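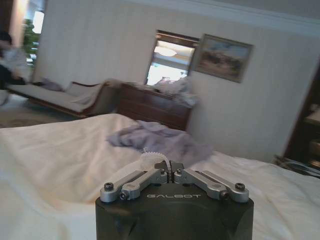 The gripper over the bed, with a crumpled lavender cloth just past its fingers.

How does a robot see a blanket?

Hi, I'm Mervyn Tapley, and I write the software that tells robot hands where to go. My favorite puzzle is cloth (it's so floppy!).

Think about a mug. You can turn it upside down and it's still mug-shaped. Now scrunch up a T-shirt. Where did the sleeves go? You can guess, but to a computer it's just a big pile of tiny colored dots called pixels.

So the first job for our program, which we call Pap, is sorting the dots. Look at the pale purple cloth on the white bedding. Both of them have folds and shadows, and the colors are pretty close – tricky, right? Pap has to decide which dots are cloth and which are bed. We call this part perception.

Next comes planning. Pap picks 20 spots where the fingers could pinch and gives each one a score out of 100. A fold that sticks up gets a high score. A flat patch might get only 13, and it's hard to pinch something flat. Try it with a sheet of paper on a table!

Last comes control, the part that moves the motors. It checks the fingers 40 times every second and makes teeny fixes as they go. If the cloth slides, Pap takes another look and scores the spots all over again.

Want to be the robot? Put on oven mitts, close one eye and pick up a sock by its toe. Then tell a friend every single step you used, and see if they can do it from your words.

Troneo Kids' Pages, Stostham | Contact us | © Troneo | Back to top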